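Write Down the Boring Stuff: Why Robot Shops Need House Rules About Bins, Tables and Lights
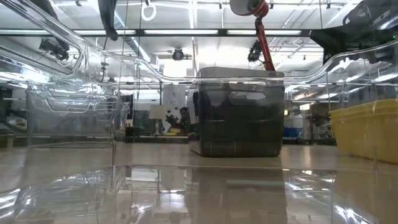
Clear, smoky gray and yellow bins on a shiny tabletop, with a red arm over the gray one.

I've been setting up bin-picking cells for long enough that I have opinions about plastic. Strong ones! Ask me about yellow bins at a party and you'll be there a while.

So let me make my case. I think every place that runs robot arms over containers should have a written rule for what the containers are, what they sit on, and what lights hang over them. I mean an actual page, with a revision number, that somebody has to sign before a bin gets swapped. We have pages like that for guarding and e-stops and who's allowed to hold the pendant, and nobody argues with those anymore. Meanwhile the bins get picked by whoever had the purchasing card that morning.

Look at the smoky gray one in the middle. I can barely tell what's in it. Then look to the left, where there's a clear container that you really only notice by its edges and ridges, and it kind of melts into the rim of the big clear one up front. I've got pretty good eyes and a brain that has been looking at kitchen containers since I was two. A depth camera has neither of those. Clear plastic, to a lot of the depth sensors I've worked with, is a hole with some sparkle around it. And then the table hands you the whole thing a second time, upside down. There's the gray bin, and there's the gray bin's reflection under it, and there are the ceiling lights lying on the tabletop as long white streaks.

Every one of those is a known problem, and most people in the business could rattle them off over lunch. What bugs me is how rarely they get written down anywhere that the next person will find them.

At Futulmont, where I spent most of a winter, we had a cell that worked beautifully on the night shift and fell on its face every Wednesday around lunch. It took us embarrassingly long to work out that Wednesday was when the tabletops got polished. Polished! We'd been retuning the grasp planner, swapping cables, blaming the firmware (I still kind of blame the firmware), and the fix in the end was a matte mat and a note to the cleaning crew. The note lived on a piece of tape. When I went back in January the tape was gone and so was the mat.

That's what I mean by a rule. Tape isn't one.

The Clascombe draft, which some of you have been sent for comment, takes a swing at this and I'm mostly for it. It asks for a test of 1,000 picks before a cell is called ready, and it asks that the containers used in the test be listed by material and finish. Good. Very good. I'd go further and say that 400 of those picks ought to be done in the worst container the site owns. Not the one the vendor brought in the trunk of the car -- the worst one on the shelf. If your site has clear bins and shiny tables then test on clear bins and shiny tables, and report that number on its own line so it can't hide inside the average.

I've seen how the hiding works, by the way. Our Fliter trial had a report that said 900 good picks out of 1,000, and everybody was happy with that, me included. Then somebody sorted the log by container. The opaque bins were nearly perfect and almost all of the misses were in the see-through ones. Same arm, same gripper, same week. If you were going to run opaque bins, that was a terrific system. If you were going to run clear ones it was something you'd have to babysit. The one number told you neither.

Now the pushback, which I get every time, so I might as well answer it here.

First one: the robot should deal with whatever we give it, that's what we're paying for. I have sympathy for this! It's a reasonable thing to want, and the perception people are getting better at see-through stuff every year. Some of the best cells I know of train on exactly this kind of mess on purpose, and they should. But training on the hard stuff and leaving the hard stuff out of your paperwork are two separate decisions. You can have a robot that handles clear plastic and still write down that it's handling clear plastic. Please do, in fact, because when the supplier changes the tint by a hair you'll want to know what you had before.

Second one: it's too much paper. The Pant people told me their site guide runs to 713 line items and they'd sooner quit than add one more. Okay, fair. So take one out. I'd bet you lunch there's a line in there about the color of a binder. What I'm asking for fits on half a page. Container material and finish. Table surface and how it's cleaned. What lights are overhead and whether they can be seen from the work surface. Where the cameras are mounted, and who's allowed to move them. That last one deserves its own paragraph so I'll give it one.

Cameras drift. Brackets get bumped, somebody leans a ladder on something, a ceiling mount gets borrowed for another job and put back an inch off. With several cameras over one table you can lose a whole day figuring out which one is lying to you. I like a rule that says no camera gets touched without a line in the log and a recalibration before the next pick, and I like it to apply to everybody including the boss. Especially the boss -- I've met bosses.

And people. Plenty of these cells live in a big open room where someone's sitting at a desk a little way off, getting on with their day. Every shop I've been in has a line on the floor or a sign or some such, and I'm not going to redo the safety standards in an opinion column. I'll only say that people in the background are part of the conditions too. They switch lamps on. They hang white boards where there wasn't one. Put them in the half page if your cameras can see them.

Third pushback, and this is the one I have the hardest time with: the small shops can't afford it. A matte mat is cheap, but a person's afternoon isn't, and a lot of places have exactly one person who knows the cell. I don't have a great answer. I'd like to see the Clascombe folks publish a blank form so that nobody has to invent one, and I'd like vendors to fill in the first copy as part of the install. They've already got the information. They know perfectly well which bins their demo avoids.

Comments on the draft are open until the end of the month. Mine's already in, it's too long, and it has a whole section on yellow.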